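Section 4: Laying the Floor Covering and Setting Up the Storage Corner

This section covers the Zelness striped floor covering and the Pidton wire storage unit. Lay the floor covering first. The wire unit stands next to it or on it, and is hard to move once loaded.

Before you start

Read Section 2 (Parts List) and check that nothing is missing. If a part is missing, write down the code on the end of the carton before you contact Petridis Customer Service. Do not return the carton to the store.

You will need:
Tape measure
Vacuum cleaner
Utility knife with a new blade
Straightedge
Double-sided carpet tape (not supplied)
Soft pencil

4.1 Preparing the floor

1. Clear the area where the covering will go, plus a walkway on at least one side.
2. Vacuum the floor. Pay attention to joints between boards, where grit collects.
3. Check for raised nails, staples and old tape. Remove them.
4. If the floor has been washed, let it dry completely.

CAUTION: Do not lay the covering over a floor vent or a floor outlet.

4.2 Unrolling the covering

1. Cut the straps. Keep the blade pointed away from the roll.
2. Unroll the covering with the stripes facing up. The stripes should run parallel to the longest wall.
3. Leave it flat for one night. Curled ends can be weighted with books or rolled back against the curl for 10 minutes.
4. Measure from the wall to the edge of the covering at both ends. Adjust until the two measurements match.
5. Mark the corners on the floor in pencil.

Note: The stripes vary in width and shade. Two rolls placed side by side will not line up stripe for stripe. To make the difference less noticeable, put the joint under furniture.

4.3 Trimming

Trim only if the covering is longer than the space. The standard roll is 198 cm wide and should not be trimmed along its width, as this removes the bound edge.

1. Turn the end over and mark the cut on the backing.
2. Place a piece of scrap board underneath.
3. Cut along the straightedge in several light passes.
4. Seal the cut end with the strip in Bag C.

4.4 Fastening

1. Fold back one end by 50 cm.
2. Apply carpet tape along the floor just inside the pencil marks. Leave the paper backing in place.
3. Peel off the paper a short length at a time and press the covering down from the middle outward.
4. Repeat at the other end.
5. Walk over all four edges. Any edge that lifts must be taped again before the area is used.

WARNING: A loose edge is a trip hazard. Check the edges each time you vacuum.

4.5 Placing the wire unit

1. Assemble the unit as shown in Section 3.
2. Set it at least a hand's width from the wall.
3. Turn the leveling feet until the unit no longer rocks. On soft floors, fit the round pads from Bag D under the feet.
4. Load the bottom first. Heavy items go at floor level and light items on top.
5. Items with vent slots or ridged covers should be stored with the slots facing the open side.
6. Small items can slip between the wires. Use the Esus liner sheet (sold separately) or a shallow tray.

CAUTION: Do not drag a loaded unit across the covering. Empty it and lift it with two people. Dragging pulls the pile and may break the tape bond.

4.6 Daily use and cleaning

Vacuum along the stripes, not across them. Blot spills with a white cloth and clean water. Do not use bleach or a steam cleaner.

Heavy equipment may leave dents in the pile. Brush the dents with a stiff dry brush and allow a day for them to recover. For anything with narrow feet, spread the load with a board.

Keep cables clear of the walking area. Route them behind the unit, and do not run them under the covering.

The covering may shed loose fiber at first. A full vacuum bag in the first weeks is normal. If shedding continues after 500 hours of use, see Section 7 (Warranty).
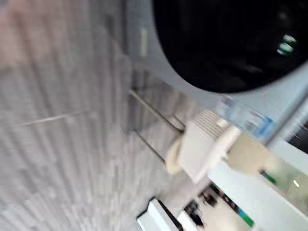
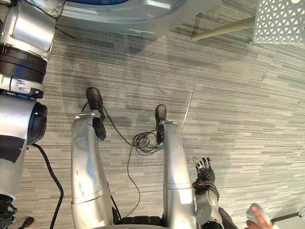
Fig. 4-1 (first picture): stored items close up. Fig. 4-2 (second picture): gray striped carpet, from above.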